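From: Eimear Kinsella
Date: April 25, 2023
Subject: Re: [teleop-users] Drawer demos drifting on the left arm

> We replayed the drawer set from the Skolinton room in Vistorley and the left arm
> ends up short of the handle in a good share of them. The right arm is fine.
> Before we record more, can somebody say what the operators are supposed to
> do with the left controller at the start of an episode? The notes say "home
> both arms" and nothing else. Also, are we keeping demos where the operator
> backs off and tries again?

Sorry for the slow answer, I wanted to go through the recordings first.

The notes are out of date. "Home both arms" was written when both controllers sat in the cradle between episodes. They don't anymore. What the operators do now is hold the controllers in front of them, press the clutch, and start moving. If the left hand has sagged while they were reading the prompt, the offset gets baked in at the clutch press and stays there for the whole episode. The replay doesn't know about it because it starts from the home pose and applies the deltas. I think that is all of your drift. I checked it on 2 of the bad episodes and the offset matched both times.

The right arm looks fine mostly because people lead with it and keep that hand up.

On retries: keep them, as long as the operator finishes. A demo where the gripper comes in off line, opens again and goes back is useful for training, and we threw out too many of those in August. Drop the ones where the operator let go of the clutch in the middle of the reach -- those have a jump in them that no arm could follow.

Current count after filtering is 719 demos in the Amaral export, up to 530 of them usable for the left arm once the offset is corrected. I would not record more until the correction has been run. It may turn out we have enough.

One other thing, about the camera views. Several people have asked why operators slow down so much near the furniture. With the wrist view alone you get the fingers, a lot of wall or panel, and very little sense of how far away anything is. The head view gives you the cabinet and drawers but the arm can throw a shadow over the fronts. New operators should be told to use the head view to get close and the wrist view to finish.

Stills from the simulated room, the head view first and then two from the wrist:
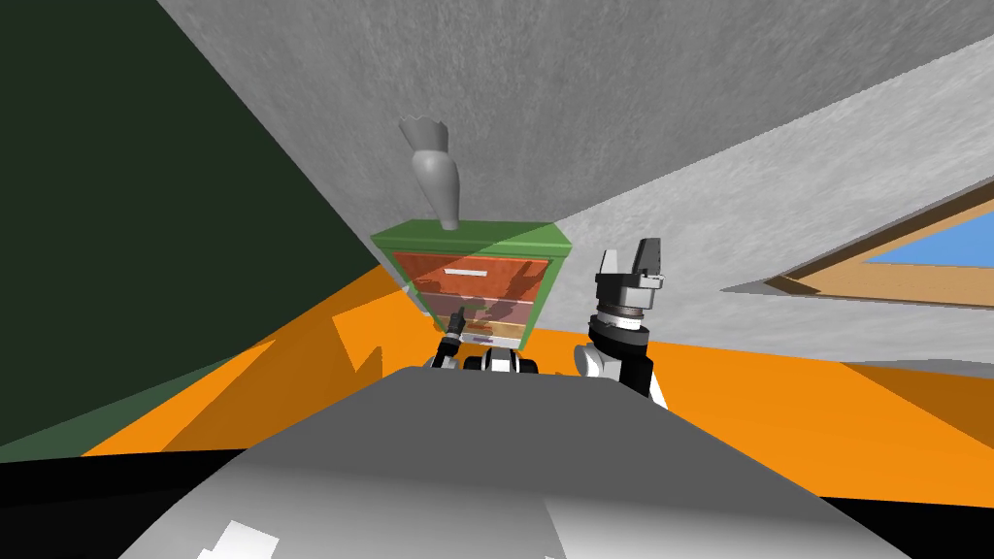
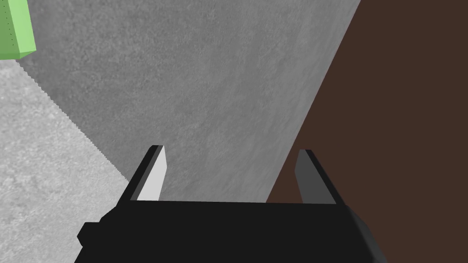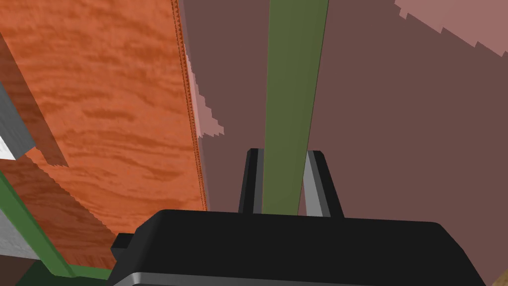
Changes to the recording steps

1. Raise both controllers to chest height and hold them level before pressing the clutch. Left hand too, even if the task only needs the right.

2. Wait for the tone. Arau builds before the last one have no tone, so count to 2 on those.

3. Open both grippers fully, then start the reach. Close only when the bar or handle is between the fingers in the wrist view.

4. If you miss, open, back off a little and go again without releasing the clutch.

5. Mark the episode as finished or abandoned right away. Please don't leave it for the end of the session.

I'll put these in the shared notes in place of the old page. If the Vistorley replay still comes up short after the correction, send me the episode numbers and the controller log -- the log matters more than the video for this.

Eimear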